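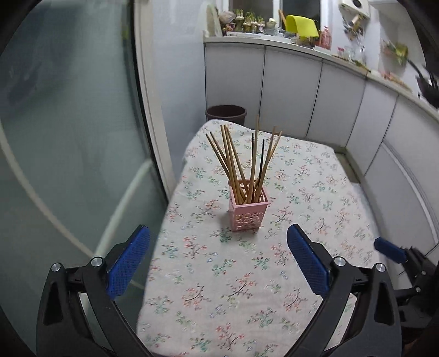 The Liltard Household Advice Service is publishing a short series of posts this February on the care of everyday tableware. The present thread concerns chopsticks and the holders in which they are kept. (1/7)

Chopsticks should be washed soon after the meal, rinsed under running water and dried with a clean cloth. Long soaking is not advised for wooden pairs. It raises the grain and leaves the tips rough. (2/7)

Residents often ask whether chopsticks may be stored in a drawer. They may, provided they are fully dry. For daily use we recommend an upright holder with openings in the sides, which allows air to reach the lower ends. (3/7)

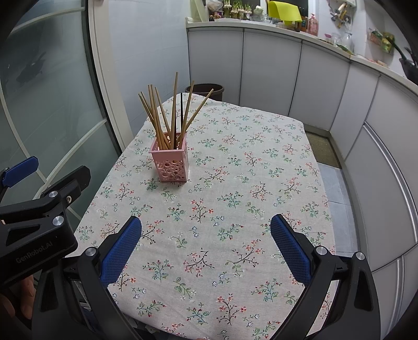 Wooden chopsticks and one black one in a pink holder with circular cutouts, on a kitchen table.

A holder kept on the table should have a stable foot and should not be packed tightly. If the chopsticks cannot be drawn out one at a time without lifting the others, a second holder is needed. Households in the Stunutwood area may request our printed sheet on the subject, which also covers spoons and ladles. (4/7)

Sets of mixed color are acceptable. Many households keep a dark pair for cooking or serving and the lighter ones for eating. We ask only that the arrangement be known to everyone who eats there — guests included. (5/7)

The holder itself requires attention. Plastic holders should be emptied every 5 days, washed with warm water and dish soap, and turned upside down to dry. A small bottle brush will clear the round openings. Tablecloths beneath a holder should be shaken out and checked for damp marks at the same time. (6/7)

Chopsticks that are cracked, warped or darkened at the tip by mold should be discarded. The printed sheet may be collected from the Platness office until 5 in the afternoon; 210 copies remain. The next thread in the series will address cutting boards. (7/7)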